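Comparing Two Simulated Grippers on an Irregular Object
Renata Kubiak and Kanyarat Wiriya
Final project report, Oct 3, 2020

1. Aim

The project compared two parallel-finger grippers in simulation, the Winberg and the Janssen, using one wrist camera and one controller. Work began in February with simple blocks. This report covers the second stage, in which the blocks were replaced with an irregular scanned mesh.

2. Setup

Both gripper models were mounted on the same simulated arm and run in Simero. The arm started each trial above a wooden tabletop, and the object was placed at a random angle within reach. The Ellent controller was left at its default gains. Finger closing speed was fixed, and a trial ended when the fingers stopped moving or after 5 seconds.

We logged 166 trials, split evenly between the grippers. A grasp was counted as held if the object stayed between the fingers through the lift.

3. Results

The Janssen held the object more often when the fingers closed across a narrow section. The Winberg did better on wide sections but tended to push the object away before contact on the second finger. Two trials were dropped when the controller lost its connection.

Contact forces were noisy for both models. We suspect the collision mesh, which was simplified separately from the visual mesh. 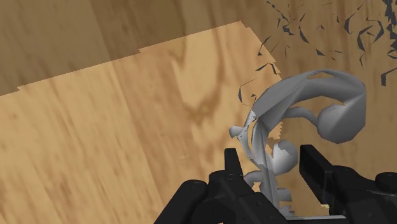 Reading time: 2 min

Rendering of the pale grey object was a separate problem. Its lower section shows ragged, notched edges near the black fingers, and dark slivers are scattered over the wood beyond it. Camera-based grasp scoring was unreliable on views of this kind, so held grasps were scored from the object pose instead.

4. Remaining work

Repair the visual mesh, rebuild the collision mesh from it, and rerun both grippers with the same starting angles. Finger friction should also be measured on hardware; we used the default value throughout.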